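Give me a machine that tidies a desk and I'll forgive it almost anything. I've been following home robots since last June, and simulated houses are where I get excited!

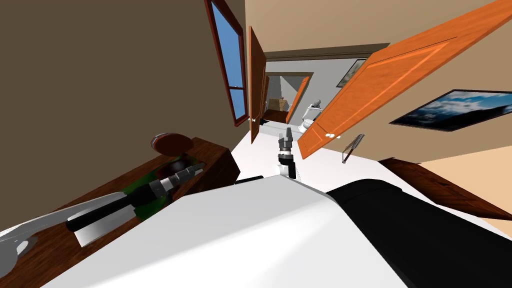
Reading time: 3 min

One gripper is over the green thing on the desk, the other is way out by the doors, and there's a gray toothed tool on the floor. So, are they ready for chores? Not in my house, not yet. But reaching across a real mess of a room (doors open everywhere) is the right problem, and I love that people are working on it.

Last updated: Mar 28, 2026
Contact | © Pellby | Back to top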